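発表者用メモ(読み上げ原稿ではない。前回は読み上げて叱られた)

演題:小さな薬局を開くまでの許可と書類
持ち時間:75分、質疑込み

導入
・名前と所属。デネン薬局の開設を手伝った、とだけ言う。自慢話は短く。
・会場に聞く。「もう物件を契約した方は?」手が挙がったら、同情の間を置く。
・今日話すのは許可申請の順番。経営の夢を語る会は隣の部屋でやっている。

1 物件より先に保健所
・事前相談には平面図を持っていく。手描きでもよいが、縮尺は入れること。
・調剤室の面積、換気、冷暗貯蔵の場所。図面の段階なら線を引き直すだけで済む。壁が立ってからだと請求書が来る。
・デネンでは図面を5回描き直した。担当のLucinda Ridgewayさんは4回目あたりから敬語が丁寧になった。怖かった。
・細かい運用は自治体で違う。「知人の店では通った」は窓口で通用しない。 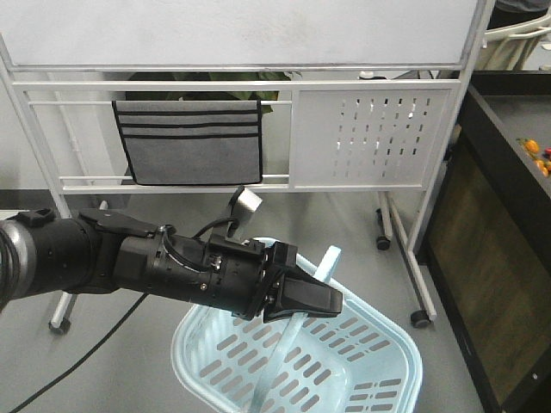 ・事前相談の記録は必ず残す。日付、相手の部署、言われたこと。口頭の「たぶん大丈夫です」は、異動の季節に蒸発する。

2 申請書類
・開設許可、管理者の届出、保険薬局の指定。別々の役所に出す。役所同士は思ったほど仲良しではない。
・保険薬局の指定は締切を逃すと翌月まわしになる。その間の家賃は誰も待ってくれない。
・デネンで綴じた書類は全部で138枚。うち、同じ住所を書いた欄の数は数えていない。精神衛生のため。
・ここでRustowの話(在庫管理ソフトを先に買ってしまい、許可が下りるまで空の在庫を毎朝眺めた件)。笑いが来なければすぐ次へ。

3 売り場と一般用医薬品
・処方箋だけで食べていくのか、物販もやるのか。決めてから棚を買う。
・要指導医薬品と第一類は、お客さんの手が直接届かない置き方を考える。飲料や日用品の棚とは話が別。
・区分の表示、閉店後の閉鎖設備、管理者の氏名の掲示。掲示物は多い。壁が足りなくなる。
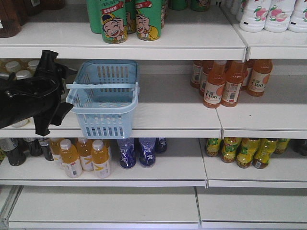
飲料の棚と水色の買い物かご

・物販の売上を開業計画に書くときは控えめに。Selvanayagam商店会の説明会で見た計画書では、のど飴が経営を支えていた。
・仕入れ先との契約も早めに。卸の口座開設には許可証の写しを求められることが多い。許可証がないと契約できず、契約の話をしないと開店日が決まらない。ここは深呼吸。

4 人とお金
・管理薬剤師は最初に決める。名前のない申請書は出せない。
・初期費用は最大282万円の見込み違いが出た。内訳は内装と空調。Arif Gamageさんの試算表を出す(本人の許可はもらった。表の色づかいには触れない約束)。
・運転資金は、調剤報酬の入金が遅れてくることを前提に組む。6月に開けたら、初夏の売上で初夏の家賃は払えない。

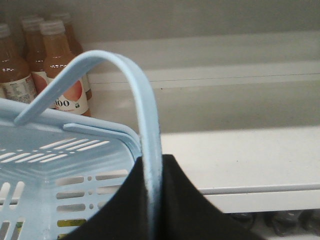

・融資の面談では「競合はいません」と言わないこと。担当者は来る途中で見ている。

5 実地の検査
・当日までに、什器と調剤器具は図面どおりの位置へ。図面と現場が違ったら、直すのは現場か図面か、先に相談する。
・手順書は印刷しただけでは足りない。中身を聞かれる。Tratard通りの店は、開設者が自分の手順書を初めて読む会になっていた。
・冷蔵庫の温度記録の用紙を忘れがち。

質疑
・「どのくらいかかりますか」は必ず来る。期間のことか金額のことか聞き返す。どちらでも長めに、高めに答える。
・個別の物件の可否は答えない。保健所の窓口へ、と言う。
・時間が余ったら事前相談の持ち物をもう一度。余らなければ、配布資料の裏面を見てもらう。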